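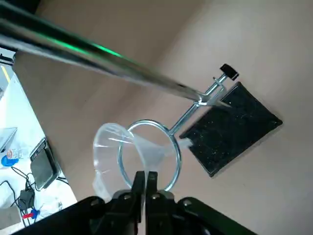

Birdie Calloway thought three hundred thousand was too much for a left back who could not head the ball, and she said so before anyone had taken off a coat.

"He can head it," I said. "He prefers other methods."

"I've watched nine of his games. In one of them he ducked."

I was the sporting director of Draststead Athletic that winter, a title that came with a parking space and half of an office. Birdie had the other half. She was the chief executive and also the owner's niece, and she had made it clear in her first week that she would answer to only one of those descriptions. The window closed in four days. We were second from bottom, our last left back had gone in for knee surgery, and the manager had been filling the hole with a nineteen-year-old winger who kept wandering up the field as if he'd left something there.

The man I wanted was called Nesov. He was twenty-six and played for Akus, a club whose entire business was buying people for very little and selling them to people like us. He was fast. He was left-footed. He had once had a good half against a team you've heard of, and Akus had put that half on a video with drums under it.

"Call them," Birdie said. "Offer a loan with an option. Two hundred."

"They said three."

"Then they'll be delighted to hear from us, won't they? They can say it again."

I called Akus. Their man, who always sounded as though he was eating something expensive, told me a loan was out of the question, that there was interest from four clubs, and that he was speaking to me at all only out of affection for Draststead. I asked him what he liked about Draststead. He said the people. He had been here once, for a friendly, and his bus had been towed.

"Three hundred," he said. "And he keeps his dog."

"Why wouldn't he keep his dog?"

"I am told your club has a house for players. I am told the house has rules."

The house did have rules. The previous owner had written them after an incident with a hot tub, and they ran to two pages. I said I'd look into the dog.

By the next morning the story was in the paper. DRAFTSTEAD CLOSE IN ON NESOV, it said, spelling him right and us wrong. Sources close to the deal believed it would be done within hours. I was as close to the deal as a person could get without being Nesov and I believed nothing of the kind, so I spent a while wondering who the sources were. Then I remembered that I'd told my barber.

The fans took it well. Someone found the video with the drums. By lunch there was a song, and the song rhymed Nesov with "best of," and a man outside the ticket office was selling scarves. I bought one. It seemed like the kind of thing that might be evidence later.

"You can't buy a scarf," Birdie said. "It looks like we've agreed."

"It was nine bucks."

"Which is more than I'd pay for the header."

She had a spreadsheet of his aerial duels. She'd made it herself, at night, and she brought it up on the big screen where we usually showed visitors the stadium plans. There was a column for duels won, a column for duels lost, and a third column she had labeled OTHER. I asked what was in OTHER. She played me a clip. A long diagonal ball came toward Nesov at the back post, and he looked at it, and considered it, and stepped politely to one side to let the winger have it.

"Maybe he got a call," I said.

"From who?"

"The goalkeeper."

"The goalkeeper is lying on the ground screaming."

He was, too. But then the same clip ran on a few seconds past where she'd meant to stop it, and Nesov, having caused the whole disaster, turned and ran forty yards and took the ball off the winger's toe on the goal line so cleanly that the winger kept going through the motions of scoring. Birdie played it again. She didn't say anything. She played it a third time and then closed the laptop, which with her was how you knew you were getting somewhere.

"Two-fifty," she said. "And if we stay up, fifty more."

I called the man at Akus. He chewed. He said that fifty more if we stayed up was the same as nothing, he had seen the table. I said this hurt me, as a friend of the people of Draststead. He said he'd call back.

He didn't call back. He didn't call back that day or the day after, and in the meantime the paper reported that the deal was off, then that it was on, then that Nesov had been seen at our training ground. I went down and looked. It was the plumber. He was a tall man with good posture, and he'd been signing autographs since ten.

The manager came to see me. He was a patient person who had played five hundred games as a center half and could no longer turn his head to the right, so he always sat on the side of the desk where he wouldn't need to.

"Am I getting a left back?" he said.

"You're very close to getting one."

"How's he in the air?"

"He's a lovely runner."

The manager nodded, to the extent that he could. "The kid asked me yesterday where he should stand on corners," he said. "I told him near the post. He asked which one."

On the last day of the window I got in at six and found Birdie already there, with her shoes off and two phones on the desk and the rules of the players' house spread out in front of her. She'd crossed out the dog clause and initialed it. She'd also crossed out the one about whistling.

"He whistles?" I said.

"No. I just never saw what was wrong with it."

At noon the Akus man called to say that the other four clubs were now down to two. At three he called to say that a plane had been chartered, though he wouldn't say by whom or in which direction. At five he said two-seventy-five and twenty-five if we stayed up, and Birdie, who had been listening on the other phone, held up a piece of paper on which she'd written YES, and then under it, DON'T SOUND HAPPY.

"I'll have to take that to the board," I said, looking at the board, who was putting her shoes back on.

The medical was done in a clinic two towns over, because Nesov turned out to have been sitting in a hotel there since the morning, with the dog. He'd come on the train. He was shorter than in the video and very courteous. The doctor listened to his heart and bent his knees and had him hop, and pronounced him the healthiest person he'd seen all year. It was still the first month of the year, but we took it. The forms went through with eleven minutes left. The league's machine sent back a receipt, and Birdie printed it and then printed it again.

We did the photograph in the tunnel. Somebody handed Nesov a scarf, and I recognized it, because it was mine.

"I'm told you have doubts about my heading," he said to Birdie, while the photographer fiddled with the light.

I looked at the floor. I had told the barber that as well.

"I have a spreadsheet," said Birdie.

"I would like to see it."

So she took him upstairs and showed him, all three columns, with the dog asleep across the doorway so that the rest of us had to step over it to get to the coffee. I heard the clip start, and the goalkeeper screaming. I heard Nesov say something, and then Birdie laughed, a thing I'd known her to do only at other clubs' results.

He played that weekend. It was away, in a crosswind, and after four minutes their fullback hit a high one to the far post. I was next to Birdie in the directors' seats, and I felt her take hold of my sleeve. Nesov looked up at the ball. He set his feet. He went up with his eyes shut tight and his shoulders around his ears, like a man going through a car wash on a bicycle, and the ball hit him on top of the head and went straight up, an enormous distance, and everyone stood underneath and waited for it to come down.

"Which column?" I said.

Birdie hadn't let go of my sleeve. "Give it a minute," she said.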